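Stidley library reopens its upstairs, and the paint is staying

Thursday, January 12, 2023

I went to the Stidley library last night expecting a fight over parking. What I got was an hour and a half about the color green, and I have to say I enjoyed every minute of it!

If you haven't been following along, the upstairs reading room closed in August after the ceiling started dripping on the large-print mysteries. The roof is fixed now (the new gutters too), and the room opens again on Saturday at ten. The only thing left to settle was what the walls should look like, and boy, do people in this town have feelings about walls.

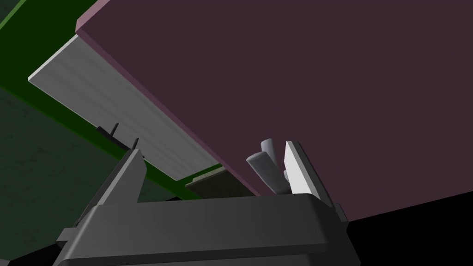
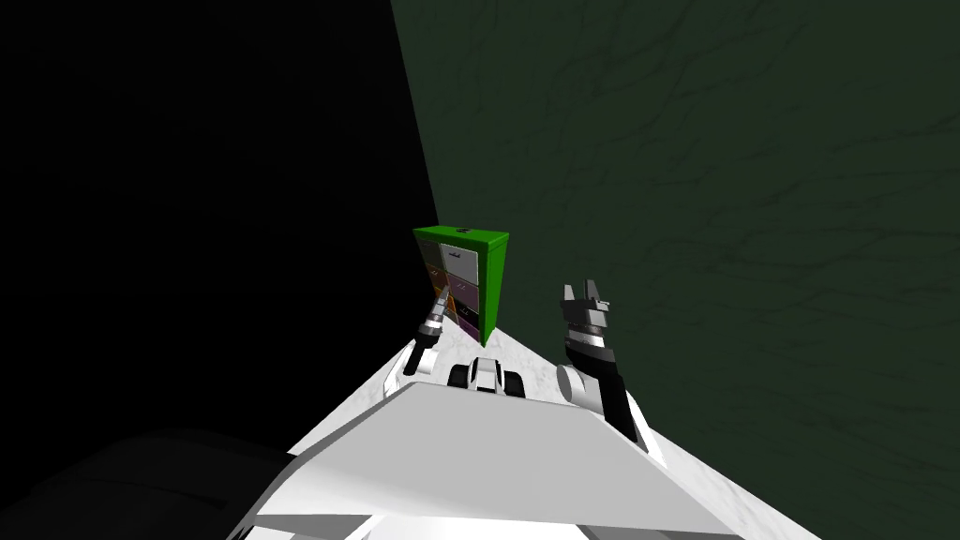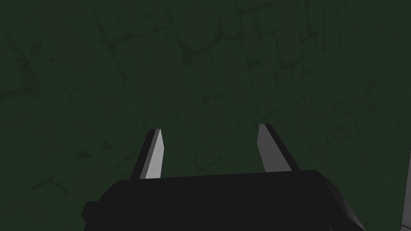

Computer renderings. The middle one has the dark green wall and the little drawer cabinet with the bright green frame.

The designer is Raffaele Ruggiero, who has a small studio over on Rovenach Street. He wants a deep green upstairs, a lot darker than the pale yellow we all grew up with. A woman two rows ahead of me said it would be like reading inside a pickle jar. The man next to her said he'd like that very much, and they went back and forth for a while until the library director, bless her, asked if we could hear from somebody else.

Ruggiero was a good sport about it. He told us the old yellow was put on in three different batches and never matched, which I'd noticed as a kid and thought was just the sun. "You've got big windows on the street side," he said. "The room can take a dark color. Give it one winter." He also passed around a painted board, and I'll admit it looked a lot nicer under the lamp than I expected.

In the end the board voted five to two for the green. Painting was the cheap part, by the way. The roof ate most of the budget, and the bake sales and the Farina bakery's coffee mornings brought in $1,000 toward new lamps. There were 33 people in the folding chairs, more than came for the sewer hearing, and a few stood in the back by the coats.

Now for the practical stuff. The upstairs will keep the same hours as the rest of the building, with quiet study until noon and anything goes after that. The local history shelves are moving from the basement to the wall by the stairs, all 200 boxes of them, so be patient if you're hunting for your grandfather's yearbook. The Fuda piano stays where it is. I asked! It still needs tuning and the director is taking names of anyone who knows how.

Story hour goes back upstairs the week after the opening. Until then it's in room 103 at the elementary school, and you use the side door by the bike racks.

Comments on the color can still be dropped in the box at the front desk, though the painters start on the back hallway Monday.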